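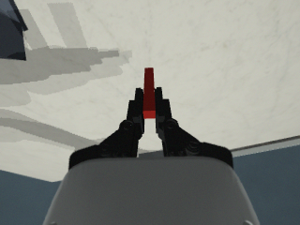 Red block held between the gripper's two fingers, Drodstead simulation.

The Drodstead bench is a peg-insertion project developed at Plenent, a shared workshop in Gresmont. It consists of a tabletop robot cell and a simulated version of the same task, used to try out motions before they are run on hardware. The task is to pick up a peg, line it up with a square opening in a box, and push it in.

Work began in March, when Lemlem Wolde drew the first box and modeled it in the workshop's simulator. The physical box was built later from the same drawing. Its opening was recut 3 times before the fit was judged close enough to be useful.

Grasping

The peg is gripped along its length by a two-finger parallel gripper. Early control scripts closed the fingers too high, and the peg tipped when it met the side of the opening. The grasp point was then moved down by 4 millimeters.

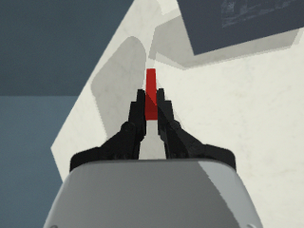 Why is the peg gripped before the arm lines up with the box?
The control script measures the position of the peg in the fingers first, then corrects the approach angle to match.

Approach and insertion

The arm approaches along the axis of the opening and slows for the last 30 millimeters. If the resistance passes a set limit, it backs off and searches in a small spiral. A run is stopped after 17 failed searches and logged as a miss.

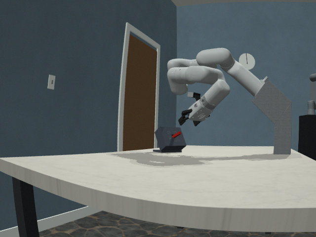

Arm over the table, with the gripper open slightly above the dark box.

The control script, named Zou, is shared by the simulated and physical versions. Friction values are kept in a separate file, as the physical box wears with use and the simulated one does not. Members can change the values without touching the motion code.
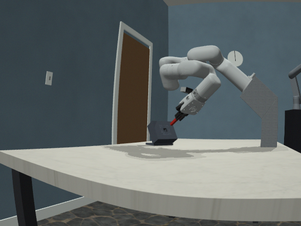
Adanech Belay has argued that the spiral search should be dropped, and that a small chamfer around the opening would do more for the success rate than any change to the script. The chamfer has been drawn for the next version of the box but not yet cut.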